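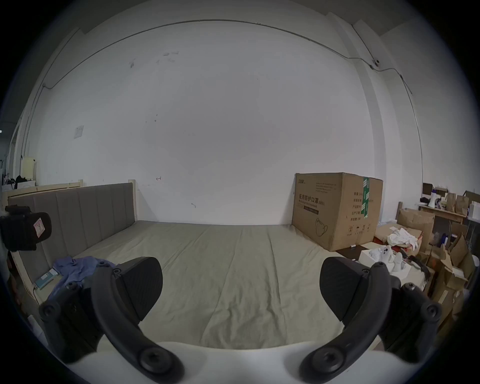
Drakico fitted sheet, the khaki one. Bought in December, four washes in, so quick review.

Fits. Corners stay put, which my last one (Gamau, 200 thread) never managed past 2 nights. Color is beige more than khaki, fine by me, goes ok with the gray headboard. Faint creases even when its pulled tight — I don't iron sheets and not starting now. If you do, you'll be happier than me.

Feel: smooth, a bit crisp the first week, softer now. Not sweaty. No pilling so far. Picks up lint from anything blue, so wash it seperately from towels.

Bad stuff. No label for which side is the long side, so I put it on wrong every single time. Elastic looks thin at the foot end, will update if it goes. Shipping from the Flemwood warehouse took 11 days, they said 4.

Would buy again, probably in gray. Skip the matching pillowcases — too short for a normal pillow.

4 stars.
February 12, 2020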